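March 29, 2018

Water meter at the Flondside allotment read 3713 this morning, up 6 on the last reading. All of that went through the drip line on the north beds. Flow at the far emitters is still low. Flushed the filter, refitted the washer, and ran the line again for 113 seconds into a jug. Slightly better, but the last two emitters lag the rest. I suspect scale in the elbow joint and will swap it when the Ornura fittings arrive.

Soil at the leek bed is cold below the top inch. Sowing postponed. Bok-nam Son has already put her onions in next door and covered them with fleece, double layer, pinned every foot. I am keeping to the soil thermometer. 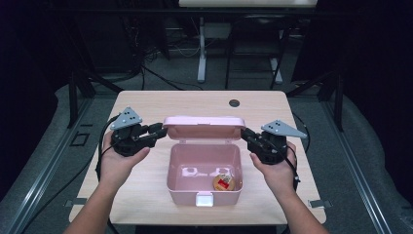 Seed potatoes are chitting on the windowsill, rose end up. Two had soft spots and went in the compost. Remaining job before the weekend is the drain behind the shed, which backs up after heavy rain and should have been dug out in September.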